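Robot teaching by demonstration

Robot teaching by demonstration, also called demonstration programming or simply teaching, is a way of giving a robot a task by having a person carry it out through the robot. The person either moves the arm by hand or drives it from a distance, and the motion is recorded. The recording can be played back as it stands, or many recordings can be used together to train a control program that handles new cases.

Background

Industrial arms have long been taught by leading them through a list of points and storing each one. That works well where parts always arrive in the same place. It works poorly in a home or office, where a cup may stand anywhere on a table and a laptop may be in the way. Interest in full demonstrations, with the whole path recorded and not just its end points, grew out of this second kind of setting.

Teaching by hand

In hand guiding, also known as kinesthetic teaching, the person takes hold of the arm near the wrist and moves it directly. The motors cancel the weight of the arm so that it feels light. Joint angles are logged many times a second, along with the opening of the gripper. The method needs no extra controls and is easy to pick up. Its main drawback is that the person's hands and body end up in the camera view, which makes the pictures less useful for training. It is also hard to guide two arms at once, and fine finger work is close to impossible.

Teaching by remote control

In remote teaching, or teleoperation, the person stands clear of the arm and sends it commands. Common controls include a six-axis mouse, a hand-held tracker, a virtual reality controller, and a smaller copy of the arm whose joints are matched by the larger one. The copy arm is usually the easiest for beginners – its joint limits are felt directly in the hand. Most setups give little or no sense of touch, and people learn to judge contact by eye.

Remote teaching can also be done in simulation. The operator uses the same controls, but the arm and the room exist only in software, and a failed attempt can be reset at once.

The Conumus collection

Conumus is a set of demonstrations recorded in simulated living and working rooms. It was put together by the Ina laboratory in Flesen with software from the firm Seppälä. The collection holds 2396 recorded attempts, of which 1685 were kept as successful. A further 381 were kept separately as near misses, and the rest were thrown out for faults in the recording. All were made with a single arm fixed beside or near a table. Operators worked in shifts lasting no more than 2 hours, with the task and the starting layout changed between runs. The rooms are furnished, and the tables carry everyday items, so that a path has to be planned past things that have no part in the task. 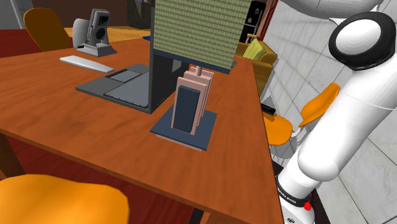 One operator, Ina's notes on the project report, found that tall items cost far more time than small ones, and that most of the early failures came from swinging the elbow of the arm too low while watching only the gripper. The same notes advise new operators to practice slow, wide motions for a full shift before any of their runs are saved.

Quality of demonstrations

A recording that reaches the goal is not always a good one. Long pauses teach the program to pause. Sudden corrections can be copied as if they were part of the task. Operators also differ in style: one may reach over an obstacle and another around it, and a simple program trained on both may average them and hit the obstacle. Newer training methods can keep such choices apart, but many groups still set written rules for how a task should be done.

The near misses in Conumus are used to train a separate check that flags a run likely to fail. The second release, issued in December, added labels marking the moment at which each near miss went wrong.

Limits

Simulated contact remains less exact than real contact, mainly for cloth, cables and liquids. Programs taught only in simulation usually need some real demonstrations before they work on a physical arm – how many depends on the task.

See also

Hand guiding
Imitation learning
Motion planning
Teleoperation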